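Home Forums Workshop Talk Search Log in

Can a robot do the boring jobs yet? (shop or house, I'm not fussy)

Started by dovetail_dreamer, June 5, 2018

dovetail_dreamer
Righto, this came out of an argument with my brother-in-law on the weekend. He reckons in 10 years I won't be sorting my own offcuts, folding my own washing or emptying my own dishwasher. I reckon I'll be doing all three with a worse back. He sells software, so take that as you like.

My particular hate is the offcut bin. Everything goes in there, long bits, short bits, stuff with a groove already run in it that I swear I'll use one day, and then I spend half of Saturday head down in the thing looking for one piece. If a machine could pull them out and lay them on the bench by size I'd happily pay for it. Can any of them do that?

grumpy_fitter
Short answer, no. Longer answer, no, unless you line them all up neatly first, in which case what's the robot for?

We've had arms at work for yonks and they're brilliant at the same thing over and over. Part arrives in the same spot, arm picks it up, arm puts it down. Shift the pallet a bit and it all goes pear-shaped. Your offcut bin is the exact opposite of what they like.

mallee_jo
Grumpy, I think you're a few years behind there mate. Picking out of a bin is what everybody's working on now! My cousin works at Fonseca (they do bracketry, mostly) and they trialled a picking cell in March. It ran through 2,533 parts before anyone had to step in, and those were tipped in any old way. All the same part though, I'll give you that.

grumpy_fitter
"All the same part" is doing a lot of work in that sentence, Jo.

Kieran Nuttall
I'm somewhere between the two of you. I do a fair bit of fixture and gripper work, and people always ask about the arm when the arm is the easy bit. It'll go wherever you tell it all day long. The trouble is down at the fingers. A bar lying flat on a metal floor gives you next to nothing to get under, and if it's hard up against the side of the bin you've got to get a finger down between the bar and the wall without clouting either. You and I do that by feel, we just sort of roll it out with a fingertip and don't even notice. And then there's all the hoses and cables that have to go down into the bin along with the wrist and not snag on anything.

This is the kind of job I mean, a handful of bars in a bin with sloping sides:
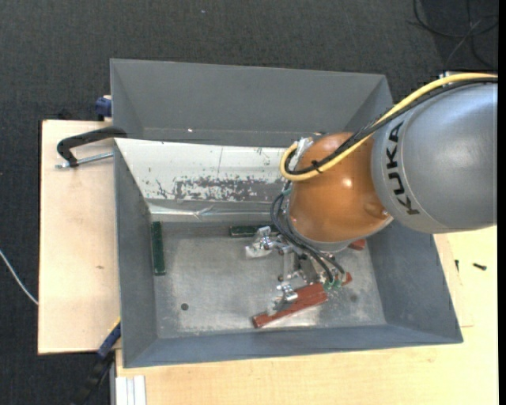

mallee_jo reckons the sloping sides are half the answer, and that the cell at Fonseca only came good after they swapped to a bin where the parts slid back towards the middle. She says the same trick would work for offcuts if dovetail_dreamer knocked up a decent bin.

dovetail_dreamer
So I'd be building furniture for the robot. Wonderful.

Kieran, does it matter that they're long? Most of mine are long and skinny. And would colour help? I could paint the ends, I do that with my chisels anyway so they don't wander off.

Kieran Nuttall
Long is a nuisance, yeah. Grab it off centre and it wants to tip, and then you're trying to lift a see-saw past the rim. Colour can help the camera tell one from the next, as long as the lighting's decent and the floor of the bin isn't throwing shine back at you. Doesn't help the fingers one bit.

biscuit_tin
Can I drag this back to the house for a sec? We've got a Randa robot vac and I love it to bits, but I tidy the whole lounge before I let it go. Shoes up, cords up, dog's rope up (the rope was a very bad day). My neighbour's got the Drita one and it's the same story, she just swears more. So I've swapped vacuuming for picking things up off the floor, and picking things up was always the bit I hated!

grumpy_fitter
Biscuit gets it. That's my whole point in one lounge room.

mallee_jo
Yeah but you still have a clean floor at the end, don't you? I don't see why it has to do the lot before it counts. If something sorted 3 out of every 4 of my offcuts and left me the awkward ones I'd be stoked.

grumpy_fitter
You'd be stoked until you saw the invoice. For that money I'll come round and sort your offcuts myself, and I bring my own lunch.

Kieran Nuttall
He's not wrong on price for a home shop. For a factory running two shifts it can stack up. I'd still take the bet against the brother-in-law on the washing, a shirt is a much nastier thing to pick up than a bar of anything.

dovetail_dreamer
I'll pass that on. Might build the sloping bin anyway, sounds easier on my back even with only me reaching into it. Has anyone got angles?

mallee_jo
I'll ask my cousin and post them up when I hear back.

Page 1 of 1

Related threads
Sloped offcut bin, plans wanted
Randa vac keeps eating cords
Vendo parts bins, any good?
Who still sharpens by hand?
Dust extraction in a single garage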